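Foren | Neue Beiträge | Suche | Haushalt & Wäsche | Anmelden

Handtücher ohne Weichspüler: bringt das Mineralpulver von Clevano irgendwas?
22. Juni 2021, von Khoa Mai

Seit Februar wasche ich unsere Frotteehandtücher mit dem Clevano-Pulver statt mit Weichspüler. Auf der Packung steht »bis zu 40 % saugfähiger«. Saugfähiger als was, steht da nicht.
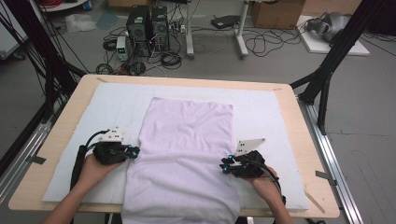

Mein Eindruck nach ein paar Monaten: Sie riechen neutraler, aber weicher sind sie nicht geworden. Gewaschen wird bei 60 Grad, geschleudert mit 1200, getrocknet auf der Leine im Keller. Hat jemand das Zeug mal ordentlich verglichen, also mit und ohne, gleiche Maschine, gleiche Handtücher?

wollmaus_nord schrieb:
Ich nehme es seit einem Jahr und bin zufrieden. Die Handtücher saugen wieder, vorher haben sie das Wasser nur verschmiert.

Khoa Mai schrieb:
Und den Weichspüler hast du gleichzeitig weggelassen? Dann weißt du doch gar nicht, was davon geholfen hat.

wollmaus_nord schrieb:
Ja, hab ich. Ist mir ehrlich gesagt egal, Hauptsache es klappt.

Kalkfritz schrieb:
Mir wäre das bei dem Preis nicht egal. Wir haben hier sehr hartes Wasser, da werden Handtücher auf der Leine eben bretthart. Waschmittel nach Härtegrad dosieren, vor dem Aufhängen kräftig ausschlagen, fertig. Für Pulver mit Fantasienamen gebe ich nichts aus.

tine.b schrieb:
Auf der Herstellerseite steht was von 2.545 zufriedenen Haushalten. Wer hat die gefragt und wie viele waren unzufrieden? Solche Zahlen überlese ich inzwischen.
Ich hatte vorher das von Flasard, gleiches Versprechen, auf der Rückseite im Wesentlichen Soda und Citrat.

wollmaus_nord schrieb:
Soda ist doch nichts Schlechtes??

tine.b schrieb:
Nein, aber das kriegst du im Drogeriemarkt für einen Bruchteil.

Kalkfritz schrieb:
Und Essig in die Weichspülkammer, bitte nicht wieder diese Diskussion. Meine Türdichtung war danach hin.

Khoa Mai schrieb:
Dass das am Essig lag, ist auch nur eine Vermutung, oder? Egal. Ich wasche jetzt sechs Handtücher einen Monat lang ohne alles und den Rest weiter mit Pulver, dann melde ich mich.

tine.b schrieb:
Markier sie aber, sonst sind sie nach der zweiten Wäsche durcheinander.

Seite 1 von 1 | Antworten | Nach oben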